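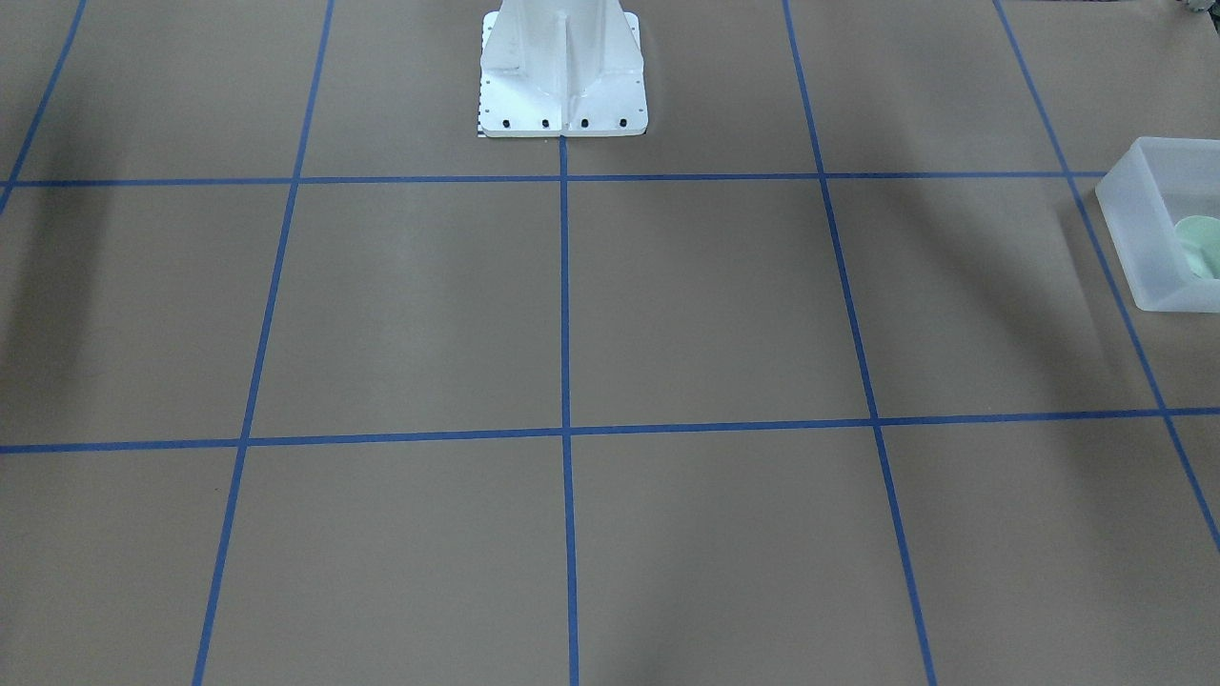 Kálmán Szabó

A robot hand is called a gripper. To compare two grippers, Umo and Ruva, we give both the same job: pick up a cloth and put it in a tray. Blue lines on the table mark it into sections, so each test can start from the same place.

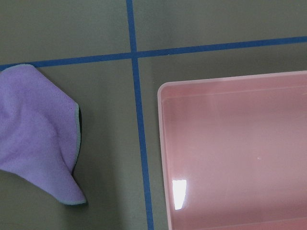

Cloth is hard to grip — it bends and folds when touched. Each gripper gets 60 tries. A try counts if the whole cloth lands inside the tray within seven seconds. Then we change the camera and run all 60 again.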